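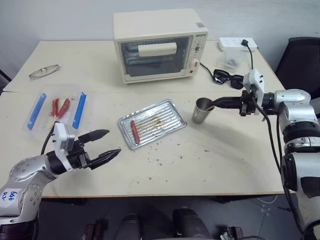

Subject: Re: [lockyer-owners] Rear axle noise, and is the Dralby worth keeping standard

To the list,

I've been meaning to answer this one since Wednesday, but I wanted to get the axle back in first so I could speak with the authority of a man who has all his fingers.

> I picked up a Lockyer coupe with the factory Dralby
> rear axle. It whines from 33 mph and stops when I lift
> off. Seller said they all do that. The previous owner
> also left me a Coteo limited slip in a crate, never
> fitted. Everyone at the club meet says the standard
> axle is junk and I should swap it right away. It's a
> numbers car, so I'm in two minds. Has anybody run both?

I have run both, in the same car, and in one regrettable summer I ran neither, because the car was on stands with its back end in my hallway.

First the whine. Sellers have been saying "they all do that" for as long as there have been sellers. They all do it a little. If it comes in under power and goes away when you lift, you are probably hearing the pinion, and before you spend a cent you should drain the oil and look at what comes out with it. Gray sludge is normal. Anything you could pick up with tweezers is not. Mine had gear oil in it that smelled like a pond, and changing it took the noise down from "small aircraft" to "distant small aircraft."

Next check the pinion nut. The early cars used a crush spacer, and plenty of them have been tightened by somebody with a long bar and a lot of confidence. If the preload is gone, no oil on earth will help you.

Now the Coteo. It's a good unit. I had one in for two seasons, and for hill climbs I would not be without it. On the road it clunks in parking lots, and it makes the car push wide in slow corners in a way the Lockyer never did when it left the factory. If yours puts out 100 horsepower on a good day, as mine does, the standard axle is not going to explode. The people at the club meet who say otherwise mostly run the big Miminero carbs and tires that cost more than my first car. They have different problems and they seem to enjoy them. 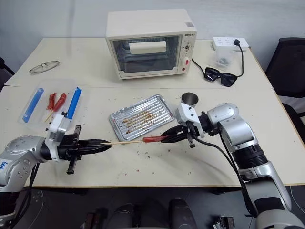
Will fitting the Coteo hurt the value of a matching-numbers car?

Only if you lose the original parts. Keep the Dralby complete, with its tag, the shims and the original halfshafts, and bag the bolts. With only 1,071 coupes built, buyers do check the tag, and I've seen a man lie down in wet grass in good pants to read one.

If it were mine I'd do the oil and the pinion check, drive it 300 miles, and then listen again with the passenger seat out. Have somebody else ride in the back if you can find a person small enough or sufficiently in your debt. Wheel bearings on these do a fair impression of a bad axle, and I know of at least one that was rebuilt twice before the owner tried a bearing. That would be me.

Shim sizes for the early case are in the old spares book, on the page everyone's copy is missing. I have it – mostly legible, one coffee ring over the torque figures – and will scan it if there's interest. Please don't all reply to the whole list saying "me too" like the last time.

The halfshaft gaiters are still unobtainable, by the way. If anyone has found a source that isn't "a guy," I'd like to hear about it.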